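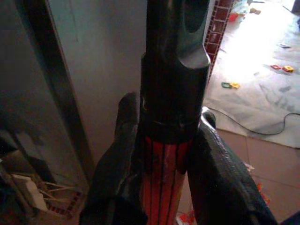
September, shop notebook, bay 2

Seleck wagon, the blue one, back in with the same complaint: shudder from the front end under light braking. Customer says it starts at highway speed and fades as the car slows down. Drove it out past Litumholm and back with Harriet Doucet in the passenger seat. We both felt it in the wheel, nothing in the pedal.

Rotors were replaced 2,000 miles ago. Left rotor measured fine on the bench last time, so this time I checked runout on the hub itself. Left hub OK. Right hub had a ridge of rust under the rotor face – should have been cleaned before the new rotor went on.

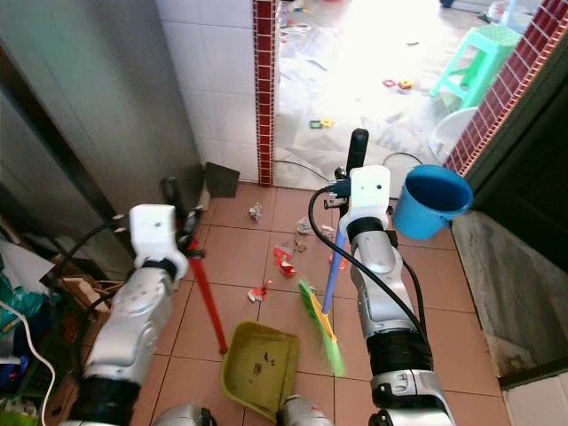 Cleaned the hub face down to bare metal, put the same rotor back on, and torqued the wheel in two steps. Runout is now inside the Brannigan spec. Did not touch the pads. They have plenty left and the wear is even.

Second drive at 3:15, same road. Shudder gone at light braking. Still a faint hum over 50, which I think is tires. Right front is cupped on the inside edge.

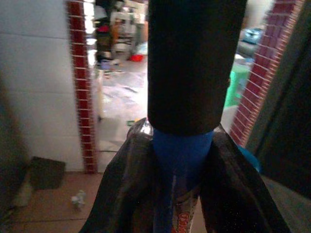 Leilani Alcantara priced an alignment and two Jisiner tires. Customer will take the alignment now and wait on the tires. Told him to come back in 3,000 miles so we can look at the wear again.

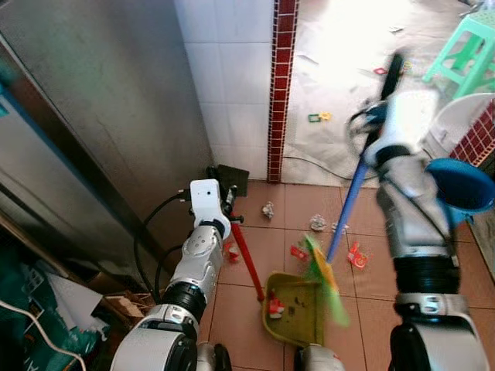

To do: order hub cleaning discs, we are down to the last pack. Write the right hub runout on the work order, both numbers. Dial gauge sticks near zero, use Harriet's until ours is fixed.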